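Most fridge advice is written by people selling bins. I've tried a fair bit of it over the years, some of it paid for with my own money, and I'd put half in the trash along with the lettuce. What follows is what survived in my kitchen. Yours may be damper.

## Gadgets for the crisper drawer

The Zivix disc is supposed to soak up ethylene, the gas that ripening fruit gives off. I ran one drawer with it and one without for most of March. Both drawers went limp on the same day. Elin Foulkes swears by hers, but she also shops twice a week and never has a cucumber old enough to prove anything.

A folded dish towel in the bottom of the drawer costs nothing. Change it when it feels damp.

## Washing everything when you get home

This one gets repeated as if it were law. Berries washed on Sunday and put away wet will be furry by midweek. If you like the vinegar rinse, go ahead, but dry them all the way afterward, on a towel, in one layer. I skip it and wash what I'm going to eat.

Greens are the exception. Wash, spin hard, and put them in a lidded box with a paper towel.

## What goes with what

The charts that sort produce into "friends" and "enemies" are mostly overkill — some have 200 entries, and who is checking that with a bag of groceries in each hand? I keep three rules:

- Bananas stay away from everything.
- Apples don't share a drawer with greens or cucumbers.
- Onions and potatoes live in separate places, both dark.

Peaches sit out until they give a little near the stem, then go in the fridge. Lemons and limes last far longer cold than they do in a bowl, whatever the magazines like to show on a counter.

## Clear trays and cups

I expected to sneer at these and I can't, quite. A clear tray doesn't keep a pepper fresh one hour longer. It does let you see the pepper. Grapes, an orange and a lemon in one open tray get eaten at my house, and the same fruit in a drawer gets found.

A clear plastic cup does the same job for small round stuff that rolls.

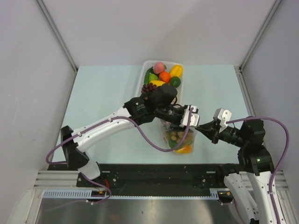 ## Buying the containers

Don't buy a set. The Grornholm one I was given has 5 sizes and I use two. The lids don't swap, the smallest holds maybe four olives, and the "vented" lid is a lid with a hole in it.

Measure the shelf first, front to back, with the door closed on it. Ieuan Edwards bought trays that fit beautifully until he tried to shut the fridge.

## Reviving limp vegetables

Ice water works on celery, carrots and radishes. Trim the ends and give them half an hour. It does very little for a pepper that has wrinkled, and nothing for cucumber. Slice those and cook them, or make soup.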